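POST-INCIDENT INSPECTION CHECKLIST – TABLETOP ARM, BENCH 2
Sulileck Assembly Trials, Ellotstead workshop
Inspected by: Haoran Fang
Date: 17 August 2019
Status: NOT RELEASED (see items 4, 7 and 9)

Reason for inspection
During a cube pick and place run the arm drove past its approach height and kept pushing until the joint torque limit tripped. No injuries. The operator was seated outside the marked line. The run log calls it a "minor grasp miss". I've read the log three times and I don't agree with the word minor, or with the word miss.

Marking: P = pass, F = fail, Q = I was told it passes and would like to see it for myself.

1. Power isolation and lockout – P
Isolator labelled, tag fitted, arm dead when tested. The tag is handwritten and has lost half its ink. Replace it.

2. Emergency stop, bench side – P
Pressed 20 times over the morning with the arm moving at reduced speed. Stopped every time. The button has been shifted to the left side of the bench, which suits a left-handed operator and hardly anyone else. Put it back.

3. Emergency stop, door side – Q
Supplier's sheet from Michiels says tested in December. No signature and no result, only a tick. A tick from last summer is not a test.

4. Torque limit – F
Set at 140 per cent of the value in the commissioning sheet. No change record. Two people told me it was raised to stop nuisance trips. If a limit trips often enough to be a nuisance, I'd want to know what it kept hitting before I moved it.

5. Gripper and finger, condition – P, with comment
Fasteners checked with a driver and none turned. Finger straight against a square. No cracks found under a loupe. I'm mildly surprised given the load it took, and I want the same check repeated after the first full day back in service. A single pass straight after an overload doesn't tell us much.

6. Wrist camera, mounting and lens – P
Mount tight, cable clipped, lens clean. The incident report blamed a dirty lens. There is no cleaning entry between the incident and my inspection, so either somebody wiped it and didn't write it down or it was never dirty. Strike "dirty lens" from the report until someone can show otherwise.

7. Lighting and reflections at the work surface – F
The Jandia software finds the cube by contrast against the table. The timber top throws a strong oval glare back at the wrist camera, not far to the right of the cube, with the timber washed out pale around it. The arm also puts a broad dark shadow across its own work area. The cube is a pale grey-blue, and I am asked to believe that the detector never confuses it with a bright patch. The vendor's answer is that the software "handles specular highlights". It may. I asked for the test results and was sent a brochure.
Action: matte cover over the timber, diffuser on the lamps, then repeat the detection test with the software version written on the sheet.

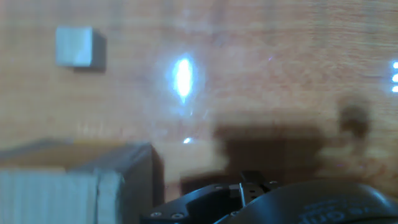
8. Fixed objects inside the reach envelope – F, minor
The grey box on the bench isn't on the layout drawing and isn't in the collision model. As far as the controller is concerned, that space is empty air. Add it to the model or take it off the bench. I don't mind which, but pick one before the next run. The drawing is also missing the newer cable tray.

9. Fault log and root cause – F
The log holds 41 approach height warnings for the fortnight before the incident. All were acknowledged from the operator screen and none has a comment. The root cause field says "operator error". I can't find any error by the operator. He started the program he was told to start, sat where he was told to sit and hit the stop when he saw the arm dip. Reopen it.

10. Reduced speed mode – P
Measured at 200 mm per second with a tape and a stopwatch, so take that for what it's worth. A proper speed check needs gear we don't have on site.

11. Floor marking – P
Line intact. Worn near the stool. Retape when convenient.

12. Training record – Q
All operators are listed as trained. The refresher form has identical answers on every copy, including the same spelling mistake. I'd like to sit in on the next one.

Conditions for release
Items 4, 7 and 9 closed in writing, with item 8 settled the same day.
Item 3 retested with me in the room.
Torque limit returned to the commissioning value and locked with a password that isn't taped to the monitor.

General comment
I was asked on the phone whether the arm could run "just at slow speed" over the weekend. No. The contact that started all this was on a slow approach move. The tag stays on, and the key is in the office drawer with my name on it.

H. Fang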